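Setting up and looking after the two-arm cell (mic sorting task)

Notes for whoever has the cell next. Written fast, ask me or Edgardo if something is off. Assumes you've done the Clonula login and have a key to the e-stop box.

Before power

Walk round it. Both bases tight on the rail, no rocking. Push on the shoulder with a flat hand, if it moves, hex key, quarter turn, push again. Don't gorilla it, we stripped one in January.

Cables next. Purple ones have to be clipped on the long segments and have a free loop at the elbow. Too short and the wrist joint faults halfway through a reach. Too long and it drags over the table and takes the small stuff with it. Swing the arm by hand thru its whole range and watch the loop, not the gripper.

Wipe the table. Dry cloth only. Spray gets in the motor caps.

Power and homing

Left arm first, then right. Wait for the lights before you touch the software. If a joint stays dark, power off, reseat the connector one joint down from it, try again. Nine times out of ten it's that.

Homing: arms folded back, nothing under them. Run home from the Semau panel. Speed at 14 for the first pass, 100 once both arms have gone there and back without a complaint.

Grippers: open, close, open. Fingers should meet at the tips with no daylight. If one side gets there first the zero is off — redo it from the panel, don't bend anything.

Setting out the mics
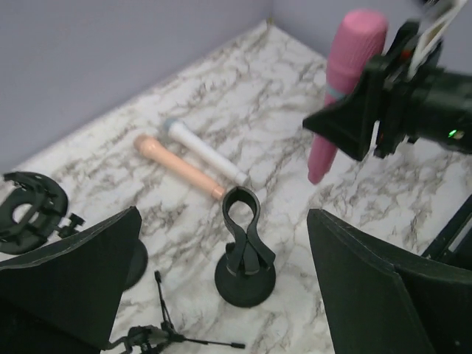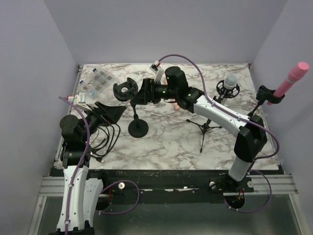
Gripper zero is the thing that drifts most, so check it with a real pick before you log anything. Close on the mic handle at low force, lift a hand's width, hold. If it slides, raise the force one step and go again. Use the pink mic for this, it has a fat ridged head and a narrow handle, so you see right away if it's tipping. Grip below the blue-grey ring. Grab any higher and the head wants to swing. Do it with both arms even if only one is doing picks that day.

Stands: keep the tripod legs away from the finger path. Clip loops open side up. A round base can creep a little every run, put a bit of tape on the table for each one and push it back to the tape between runs.

Wrist camera check

Do this after the gripper, not before, zeroing can nudge the bracket. You want both fingertips in view in the lower corners and the gap between them near the middle. If the view has rolled, loosen the one screw, straighten, snug it. Then re-run the Urrego calibration, all 7 poses. Skipping poses saves a minute and costs you the afternoon.

Every 200 runs

- Finger pads. Look for shiny spots and a worn ridge. Swap as a pair.
- Wrist screws. Finger tight plus an eighth.
- Cable clips. The one nearest the elbow goes first. Spares from Zutwood are in the drawer, the small bag.
- Dust in the rail slots, brush it out.
- Write it in the log. Ruth Apaza reads the log and will come find you.

If it faults mid run

Stop. Hand under the forearm BEFORE you cut torque, it drops. Lower it to the table, clear, home again at 14. Same joint twice in one session means take the arm out of use and leave a note on it. Edgardo Dalisay has the spare motors and the firmware stick, don't flash one yourself, the IDs get mixed up and then niether arm talks.

Shutting down

Fold both arms, right then left. Torque off. Mics back in their box, clips off the stands so the springs don't get tired. Main switch last.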